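**ENDHOLM, May 27, 2021** — The Plorum Institute for Applied Automation has opened a program to gather examples of two-handed manipulation for a learning system, the institute announced Thursday. The program, named Flistura, will run through December at the institute's Endholm laboratory and will supply recorded demonstrations to a research group working on control methods for paired robot arms.

Under the program, trained operators guide two arms through short tasks at a table while the positions of the joints, the state of the grippers and the views from several cameras are stored together. Each complete recording is called an episode. The learning system is later trained on the episodes and is expected to produce its own movements when given a similar table and a similar instruction.

Gerrit Van der Linden, director of the institute, said the program had been planned for more than a year and had been delayed by the limits placed on laboratory access.

"We had the arms and we had the software, but we could not have two people in the room for long enough to do the work properly," Van der Linden said. "That has changed this spring, and we have begun."
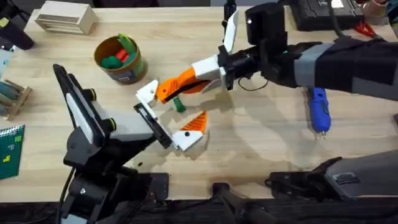
*Photo: Flistura program / Plorum Institute for Applied Automation*

The first phase covers 71 tasks. Most involve small objects of the kind found on a workbench or a desk, and most are brief. An operator may be asked to pick up an item, pass it from one gripper to the other, stand it upright or return it to a container. A smaller group of tasks requires both arms to act on the same object at once, and these are scheduled for the second half of the program, when operators will have had more practice.

Mirjam Peeters, who leads data collection, said the institute had chosen to keep everyday items on the table during recording. Earlier collections at Plorum were made with a single object on a bare surface, and the systems trained on them performed poorly when anything else was present.

"A person who works at a table has other things on it," Peeters said. "If every example shows a cleared table, the system learns to expect a cleared table. We would like it to learn which object the instruction refers to and to leave the others where they are."

Items are moved between sessions according to a written schedule. Some objects remain near the edges of the table for an entire day, while those used in the tasks change place after each block of recordings. Operators are asked not to tidy the table on their own initiative. A change that is not entered in the log makes the recordings harder to compare later, according to the program's collection manual.

### Operators and sessions

The program employs a team of operators drawn from the institute's technical staff and from the Endholm technical college. Each new operator completes a training period before any recording is accepted. During that period, episodes are reviewed the same day and discussed with the operator, and the recordings are stored apart from the main collection.

Sessions last 30 minutes and are followed by a break away from the station. Karlijn Dewulf, operations coordinator, said the length was set after trial sessions in which the quality of the movements declined noticeably toward the end of longer periods.

"Operating both arms takes steady attention," Dewulf said. "People begin to rush the grasp or they stop watching one of the two sides. We found it better to stop early and come back."

Operators work in pairs. One guides the arms, and the other reads the instruction, starts and ends the recording, and enters notes. The roles are exchanged after each session. Notes are kept short and follow a fixed list of terms, although a free text field is available for matters the list does not cover. Dewulf said the free text field had been used more often than expected and that several terms would be added to the list as a result.

The manual also sets out what an operator should do when a grasp fails. The recording is not stopped. The operator is asked to correct the position and try again, as a person would, and to continue to the end of the task if that can be done safely. Episodes of this kind are marked and kept.

Stijn Meijer, a research engineer who prepares the recordings for training, said these episodes had been discarded in past work and that the decision to keep them was one of the main changes in Flistura.

"A system trained only on clean examples has no idea what to do after a small mistake," Meijer said. "It has never been shown one. We want it to see an object slip and to see what a person does next."

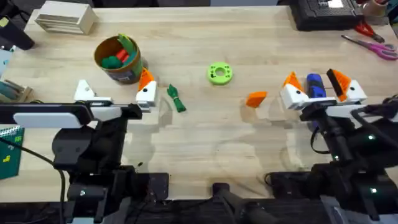 *Two-arm station, Endholm laboratory. The gripper on the right holds a blue cylindrical object.*

### Review of recordings

Every episode is reviewed before it enters the collection. The reviewer, who may not be the operator or the partner in that session, confirms that the instruction matches what was done, that all camera views are present, and that the start and end have been marked in the right place. An episode that does not pass is returned with a reason or withdrawn.

Meijer said the most frequent fault in the opening weeks had been a mismatch between the written instruction and the object handled. In many cases the operator had picked up a suitable item but not the one named. Such episodes can be kept if the instruction is corrected, and the review software now allows a reviewer to propose a new wording for the operator to approve.

Wording has received attention in its own right. Each task has 3 approved instructions, written by different members of the staff, and the software selects one at the start of the episode. The purpose is to prevent the learning system from depending on a single phrase. Reviewers reported that some of the first instructions were unclear when more than one object of the same color was on the table, and those instructions have been rewritten.

The institute's engineering partner, Tripathi, maintains the control software and has supplied the tool used to align the camera views with the motion records. Roughly one working day each month is set aside for calibration. Recording does not take place on that day, and results are attached to the episodes gathered in the following weeks so that later users can account for small differences.

### Evaluation

The learning system will be tested at intervals during the program. Tests are carried out at the same station used for collection, with arrangements of objects that do not appear in the recordings. A member of staff who has not taken part in the training of the system decides whether each attempt has met the goal of the task, using a written standard agreed in advance.

Results from the first round of testing are expected later this year. Van der Linden declined to give a target for the rate of success and said the institute would report the results in full, including those for tasks on which the system performs poorly.

The tests will also be used to direct further collection. If the system has difficulty with a particular kind of grasp or transfer, additional sessions can be devoted to it. Peeters said a portion of the schedule in the autumn had been left open for this reason.

"We do not know yet where the gaps will be," she said. "My guess is the transfers from one gripper to the other, because the timing is delicate. But I have been wrong about this sort of thing before, and I would prefer to wait for the figures."

### Access and data handling

The camera positions are fixed on the work surface. Voice is not recorded. Operators are identified in the collection by a code only, and the list that connects codes to names is held by the institute's personnel office. Any operator may ask to have his or her episodes withdrawn until the collection is closed in December.

Aaliyah Marchand, who is responsible for research partnerships, said that Plorum intends to make part of the collection available to universities and nonprofit laboratories after the program ends. The terms have not been settled. A draft license will be circulated to interested groups in the autumn, and comments will be accepted in writing.

"Other laboratories have told us that they lack examples with two arms," Marchand said. "They would like the notes and the marked errors as well as the recordings. We expect to include both, along with the collection manual, so that others can judge how the work was done."

Marchand said requests for early access could not be met at present. Groups that wish to be informed when the license is published may write to the partnerships office and should state the intended use and the name of the responsible researcher.

Flistura is funded for its first phase from the institute's own research budget. A second phase, which would add 2 stations and extend the work to larger objects, depends on a review by the institute's board. The board will receive an interim report after the first round of testing.

Applications from prospective operators are open to students and staff of the Endholm technical college. Previous experience with robot arms is not required. Applicants are asked to be available for at least one morning or afternoon each week through the end of the collection period, and training is provided during paid hours.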